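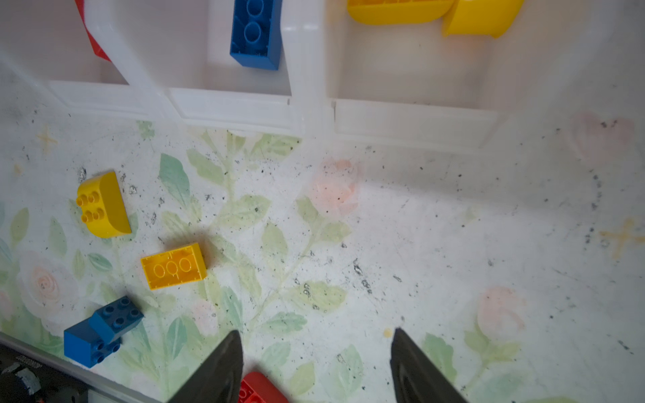
Setting Up and Running a Toy Lending Library

A toy lending library allows families to borrow play materials in the same way that they borrow books. The guidance on this page is intended for community centres, parish halls and small schools that wish to begin such a service with a modest stock and limited storage. Before any lending takes place, the stock must be divided into sets that can be issued, returned and checked without delay. Small items give the most difficulty at this stage, and building blocks should be sorted at the outset in a compartmented tray of translucent plastic, with blue pieces in one compartment and yellow in another, so that the contents of each set can be settled before a label is written. Larger toys, such as pushchairs and ride-on vehicles, may be entered in the register individually.

Step 1: Decide what will be lent

Begin with toys that are sturdy, easily washed and suitable for more than one age. Puzzles, building sets, threading toys, musical instruments and pretend play items are all borrowed readily. Soft toys are difficult to clean between loans and are best kept for use on the premises.

The library at Tevside opened with 40 sets and found this sufficient for its first season. A larger opening stock is seldom helpful, as staff need time to learn the register and borrowers need time to learn the rules. Donated toys should be accepted only where the maker's safety markings can still be read and where no part is cracked or missing. Donors should be told in advance that unsuitable items will be passed on or recycled.

Step 2: Number and label each set

Every set receives a number, which appears in the register, on the outside of the container and on the card kept inside it. Do not write the number on the pieces themselves unless they are large and plain. The card should state:

The number and name of the set
The number of pieces
The lowest age for which the set is suitable
Any piece already worn or marked
The date on which the set was last checked

Numbers should not be used again when a set is withdrawn. At Imstead a puzzle was once issued under the number of a discarded train set, and the two records took a good deal of time to separate. A withdrawn set should be struck through in the register with the reason written beside it.

Step 3: Choose the containers

Drawstring bags are suitable for wooden pieces and for anything that must be carried on public transport. Rigid boxes with lids are preferable for puzzles and games, and they stack well. Clear containers allow the contents to be seen from the shelf and reduce the number of boxes opened in error.

Where a set contains pieces of several kinds, keep each kind in its own inner bag or section. Borrowers tend to return sets in the arrangement in which they received them – a set issued in good order is usually returned in good order. Heavy containers should be placed on the lowest shelf.

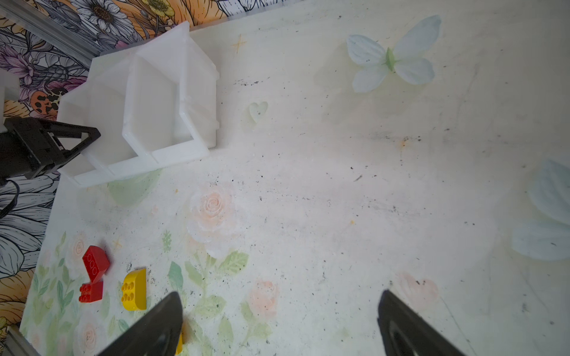
Containers should be washed whenever the set is washed. Lids that no longer close firmly must be replaced before the set is lent again, and a small reserve of spare lids and bags should be held for this purpose. If replacement containers are of a different size from the originals, the shelf plan will need to be amended.

Step 4: Write the borrowing rules

The rules should fit on a single page and be given to each family on joining. They should cover the length of the loan, the number of sets that may be held at one time, the charge for late return and the procedure when a piece is lost. A loan period of 4 weeks suits most families. One renewal may be allowed where no other family has asked for the set.

Charges for lost pieces should be small and fixed. A family that fears a large bill may keep a set at home or stop visiting. Where the missing piece does not affect play or safety, the card and the register should be amended and the set returned to the shelf.

Step 5: Issue and return

Each set is checked twice, once in the presence of the borrower when it leaves and once when it comes back. The check at return should be carried out before the family departs, so that a missing piece may be remembered or looked for in a bag or coat pocket. Open the container on a clear, light-coloured table, sort the contents by kind or colour, and compare them with the card.

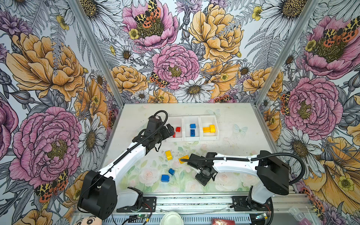 Bricks sorted by colour in the three bins at the back, with others still on the table.

The person carrying out the check initials the card and the register. If a set cannot be checked at once, it should be placed on a separate shelf marked "Returned" and must not be issued until the check is complete.

Step 6: Cleaning and repair

Plastic pieces may be washed in warm water with a mild washing-up liquid, rinsed and left to dry on a rack. Wooden pieces should be wiped with a damp cloth and dried at once. Battery compartments must be inspected for leakage at every return. Glue may be used on puzzle trays and boxes, but a broken toy intended for children under three should be withdrawn.

A full stock check should be held each January, when demand is usually low. The library closes for the purpose, all sets are recalled, and the register is compared with the shelves. The Mitari library, which now holds 869 sets, divides this work by shelf and gives each pair of helpers a printed sheet.

Step 7: Keep simple records

A bound register is adequate for a small library. A spreadsheet becomes useful once borrowers begin to reserve sets in advance. In either case, record the set number, the family's membership number, the date of issue, the date due and the date returned. Personal details should be kept separately, in a locked cabinet or a protected file, and removed when a membership ends.

Blank register sheets, set cards and a model page of borrowing rules may be requested from the Yeon office. Requests should be addressed to Victor Khaemba and should state the size of the stock and whether printed or electronic copies are required.

Page last revised: Sep 6, 2020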